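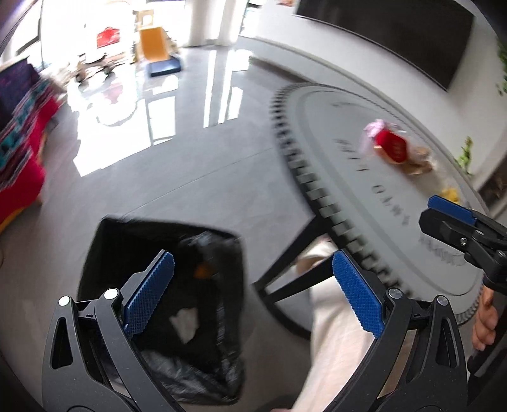 Flerneo releases results on learning from hand-held grippers

26th July — Flerneo has published a method for training robot arms on tasks recorded by people using hand-held grippers. The policy, named Brikitz, was trained on 2385 recordings of tidying and disposal tasks made in furnished rooms. No robot was used during collection.

In testing, one arm attempted 15 tasks it had not been trained on and completed 11. "Most failures came at release, when the jaws opened too early," said Glenys Wogan, lead author. Code will follow in December.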